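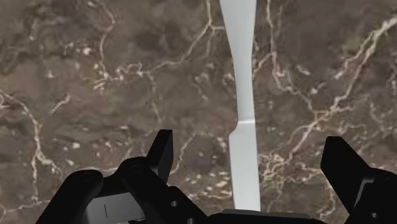
Table knife, open gripper, simulated marble. Fingers clear of the metal on both sides.

House rules for cutlery, revised

The simulation group at Plekau has a new page in its handling rules, and it is devoted to table knives. Sizwe Mofokeng wrote it over the summer, starting in June with one paragraph and stopping at 34, which the rest of us talked him down from. Five survived.

The main rule is dull and correct: no grasp gets scored unless the fingers begin open, with a gap on either side of the object. A run that starts with a finger already touching the knife goes in the bin, however lovely it looks afterward. Sizwe applied this to the old Goltari set and threw out 413 of 739 runs – several of them mine, thank you for asking.

Rule four says a grasp that works in simulation may be called "promising" and nothing stronger. Marketing has asked whether "very promising" is allowed. See rule four.

The full page is in the Gukier folder, under Handling. Comments go to Sizwe, who reads all of them and has so far accepted a comma.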